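Ticket 221: Label printer at the Grīnberga branch skips every second label
Product: Priltent desktop label printer, used with Flurkus stock software
Opened by: Helju Vītola
Assigned to: Ojārs Vaher
Priority: normal
Status: closed

Opened, 08:40

The label printer in the back office has started skipping. We send ten labels from Flurkus and get five printed and five blank, in turn. The printed ones are also sitting too low, so the last line of the address is cut in half. It was fine until we opened a new box of rolls. I have turned it off and on again and reinstalled the driver on the office PC. No change.

We have shelf labels to do before the September stock check, so I would like this sorted soon.

Reply from support, 09:15

Thanks for the details. Please try the following and write back with what you find.

1. Hold the feed button until the light blinks twice, then let go. The printer should push out a few labels and stop with the edge of a label level with the tear bar.
2. Print the configuration page from the printer menu, not from Flurkus.
3. Tell me the label height and the gap shown on that page, and the same two values printed on the box of rolls.

Please don't change anything in Flurkus yet.

Update from Helju Vītola, 10:05

Feed button done. It pushed out six labels and stopped with the edge about a centimetre past the tear bar. Did it again, same result.

Configuration page says label height 100 mm, gap 3 mm, sensor type "mark". The box says height 50 mm, gap 3 mm, made by Trollach. The old box has gone out with the recycling so I can't compare, but I am fairly sure we have always had the same size. The order form still says 50.

Reply from support, 10:30

That explains the skipping. The printer thinks each label is 100 mm tall, prints on the first one and then runs past the next. It doesn't explain how the value changed. A reset would do it, as 100 is the factory setting on this model. Has the printer been unplugged or moved?

The sensor type also looks wrong. "Mark" is for rolls with a black bar on the back of the paper. If yours are plain on the back it should be set to "gap".

Update from Helju Vītola, 11:10

Rolls are plain on the back, I checked two. The printer was moved to the other bench when the radiator was bled, so yes, it was unplugged for an afternoon. I didn't know it could lose its settings that way.

I changed the height to 50 and the sensor to "gap" and ran the feed button again. It stops at the tear bar now. No blanks in a run of 19 labels. The print is still low though, by two or three millimetres.

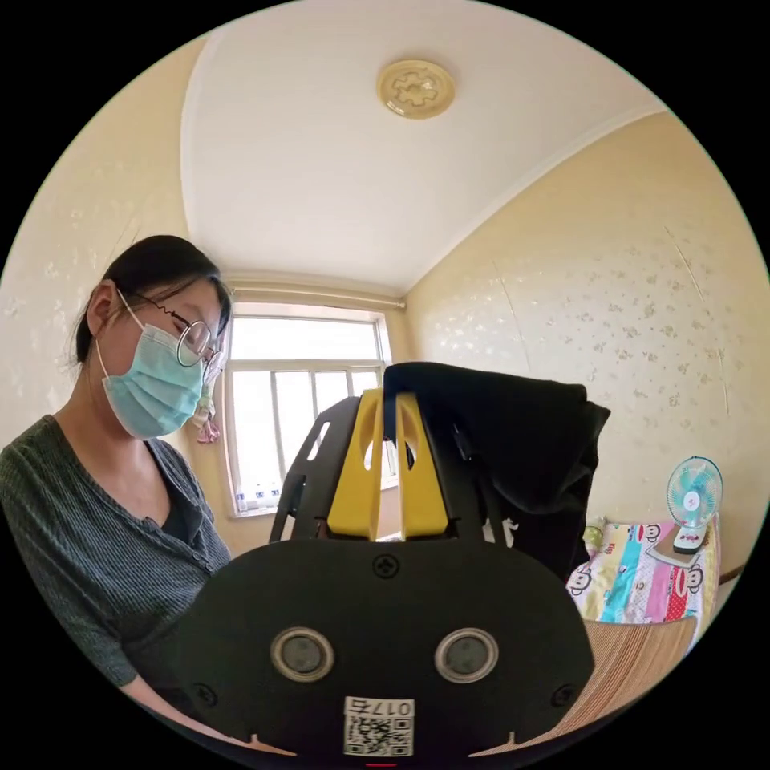
Ojārs Vaher replied that the low print was most likely an offset left in the Flurkus template, and that he had seen the same at two other branches after the last update. He asked for the "top margin" value on the template page, and whether the box marked "use printer settings" was ticked.

Update from Helju Vītola, 13:20

Top margin is 2.5 mm. The box is not ticked. I don't remember ever touching it, but three of us use that login.

Reply from support, 13:35

Set the top margin to 0, tick the box and save the template under a new name, for example "shelf 50". Keep the old one until you are happy with the new one. Then close Flurkus completely and open it again - it holds on to the old template until it is restarted.

After that, clean the gap sensor with a dry cotton bud. It is under the roll, on the left as you face the printer. Dust from the paper builds up there and can give odd results later even when the settings are right.

Update from Helju Vītola, 14:50

All done. Address lines are whole and the barcode scans first time. There was a fair bit of fluff on the sensor. I have printed two full rolls and will do the rest tomorrow. We need 3000 in total for the stock check, so I will write again if it drifts.

One question - can the settings be locked so that it doesn't happen the next time it is unplugged?

Reply from support, 15:05

Yes. In the printer menu go to System, then Store, and choose "save as default". It will start with those values from then on. A full factory reset will still wipe them, so write the height, gap and sensor type on a sticker and put it inside the lid.

Update from Helju Vītola, 15:25

Saved as default, unplugged it for five minutes, plugged back in. Still 50 and "gap". Sticker is in the lid. Please close.

Closed by support, 15:30
Cause: printer settings returned to factory values after loss of power; old top margin in template.
Linked article: Setting label height and sensor type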